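Corn Season in a Small Kitchen: Buying, Storing and Using Up Every Cob

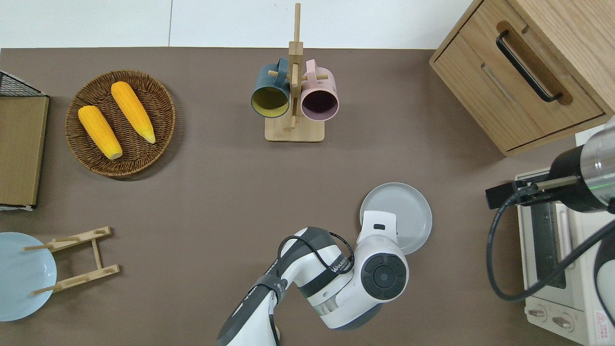

By the Skarska Kitchen Notebook | Filed under Pantry & Produce | 7 comments

Every December I go a bit overboard at the roadside stall. I stop for two cobs and come home with a boot full, and then I have to find somewhere to put it all. After a good many summers of this I've settled into some habits that keep the waste down, and a few of you have asked me to write them out properly, so pop the kettle on.

Choosing. Please don't peel the husks back in the shop! Feel through the leaves instead, running your thumb up towards the tip. You want it plump the whole way, with no soft dips. The silk should be a little sticky and golden brown at the end, and the cut stalk should look moist. If it's gone dry and woody, leave that one behind.

Storing. Corn starts losing its sweetness once it's picked, so the fridge is your friend. Leave the husks on, wrap the cobs loosely in a damp tea towel and tuck them into the crisper. Two or three days is lovely, five is all right, and after that I'd make soup. If you've already husked them, put them in a lidded container and eat them that night or the next.

Getting the silk off. Dampen a clean vegetable brush (I keep a cheap one just for this) and work from the tip down to the stalk. A bit of damp paper towel does nearly as well. Do it over a sheet of newspaper, then roll the whole mess up and take it straight out to the compost, or you'll be finding silk in the sink strainer until Easter.

Cooking. I bring a big pot of water to the boil, no salt, drop the cobs in and give them five minutes. For the barbecue, brush them with a little oil and turn them often, 12 minutes or so depending on your burner. My mother always added a spoonful of sugar to the water and I've never been able to taste the difference, but I do it at Christmas for her sake.

Cutting off the kernels. Lay the cob flat on the board and slice down one long side, then roll it onto the flat you've just made and keep going. It's much steadier than standing it on end, and the kernels stay on the board where you want them.

Freezing. Blanch the kernels for two minutes, cool them in iced water, drain well and spread them on a tray in the freezer. Once they're hard, tip them into bags and squeeze out the air. I write the month on each bag in marker, having once fed the family some very elderly corn fritters.

The bare cobs. Simmer them for 40 minutes with an onion and a bay leaf for a sweet, pale stock that's beautiful in chowder or risotto. It freezes well in old yoghurt tubs, labelled, please, so you don't defrost it thinking it's chicken.

Next Thursday I'll be onto zucchini, heaven help us all.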